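Nadurlow two-door sideboard cabinet, small, white
Review by Mei Ostrowski

Rating: 4 out of 5

I bought the small Nadurlow in October, after measuring the wall in our front room more times than I needed to. The gap between the door frame and the radiator pipe is 48 cm and the cabinet is 42 cm wide, so it goes in with a bit of space on each side. Most of the small cabinets I looked at were either bedside table height or proper sideboards at twice the width.

It comes flat in one box. The box is heavier than it looks and the handles punched in the cardboard tore on the stairs, so get someone to take the other end. Inside, the panels were packed face to face with foam sheet between them, and none of mine were marked. The fixings are in one bag, not sorted. I tipped them into a baking tray and that worked well enough.

Assembly took me most of an evening. The instructions are drawings only and they are fine up to step nine, where the back panel is shown the wrong way up. If you follow the drawing, the cable hole ends up at the top. I had already put the pins in and had to ease them out again with a butter knife. Check this before you get there. Otherwise the holes lined up and I only needed a crosshead screwdriver and a small hammer.

The doors need adjusting once the cabinet is standing where it will live. Ours is an old floor and slopes towards the window, and the left door rubbed until I turned the hinge screws. The feet do not adjust, which is a poor decision at this price. I have 2 folded bits of card under the front and it no longer rocks.

The finish is a plain matt white. It has picked up a grey scuff near the bottom from the vacuum cleaner, and that came off with a damp cloth and washing-up liquid. The top has held up better than I thought it would. I wiped up a ring of spilled squash the next morning and it left no mark. I would still put a coaster under anything hot.

Storage is reasonable for the size. There is one shelf, with three heights to choose from. Ours holds board games below and candles, batteries and spare bulbs above. A4 box files will not fit upright with the shelf in, whichever height you use. They do lie flat, but then you lose the depth.

I also looked at the Drornemov, which is wider and has proper levelling feet, and at the Bondonau, which I liked best of the three in the shop but only comes in oak effect. The Drornemov would have blocked the door. If you have the room for it, I think it is the better cabinet.

One thing about delivery. The first slot was missed and I had to ring twice to get another. The man on the phone was helpful once I got through. The driver left the box in the hall — he did offer to carry it up, but I had somebody at home.

After several months the hinges are still quiet and the back has not bowed, as it did on the cheap one we had before. I would buy it again for this spot. I would not put a heavy television on it, and the leaflet gives no weight limit for the top, so I can't tell you what it will take.

Good: narrow, easy to wipe down, decent hinges.
Not so good: fixed feet, wrong drawing at step nine, unsorted fixings.
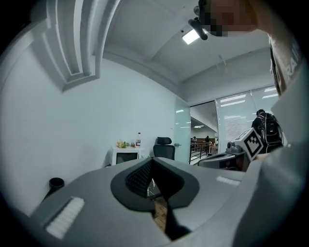

Small white cabinet against the wall, with something yellow, a small glass and a bottle on top.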